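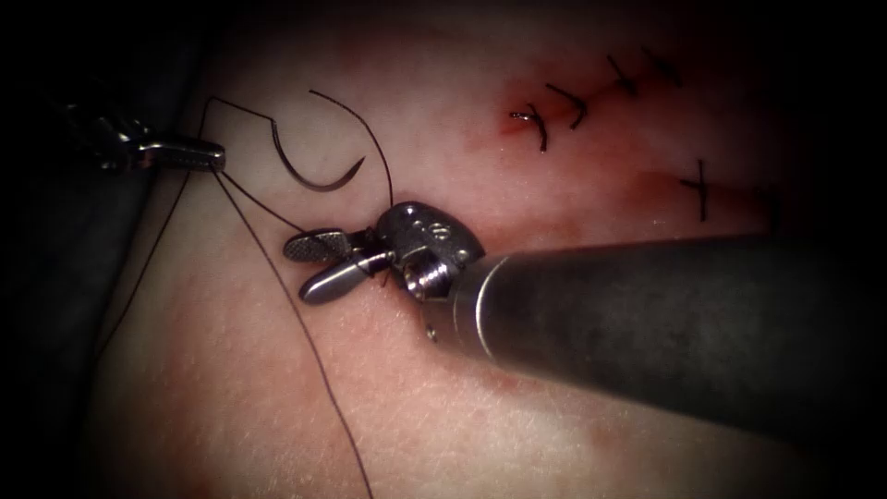 Suturing on a practice pad, with the needle driver on the left and the open gripper on the right.

Wenjie Cai has spent most of her time since June comparing jaws. Her group at Clullby tests instrument tips for two-armed suturing, and the question she keeps getting is which one is best.

"It depends which arm you mean," she says. "The left one mostly holds thread. For that I want a narrow tip that doesn't let go. The right one has to pick up a curved needle at an odd angle, and that's a different job."

The team has logged 836 stitches on tissue pads with 2 sets of jaws, one smooth and one with a crosshatched face. Cai expected the crosshatched jaws to win easily. They did hold the needle better, but they were harder on the thread.

"We had 62 frayed strands, and most of those came from the textured face," she says. "Ruben Verbeke went through them all under a magnifier. He wasn't happy with me that week."

Loose thread is the other problem. A loop that drifts near the wrist can catch on it when the arm turns. Cai now has operators open the jaws and stop for a moment before going in for the needle.

"It costs about 8 seconds a stitch. I can live with that."

She also tried a second controller, the Rakumden, and went back to the old one after a few days. "The motion was smoother, but there was a lag when you closed the grip. You feel that right away with a needle."

Next she wants to repeat the runs with thinner thread. The new tips are on order from Kokkinos.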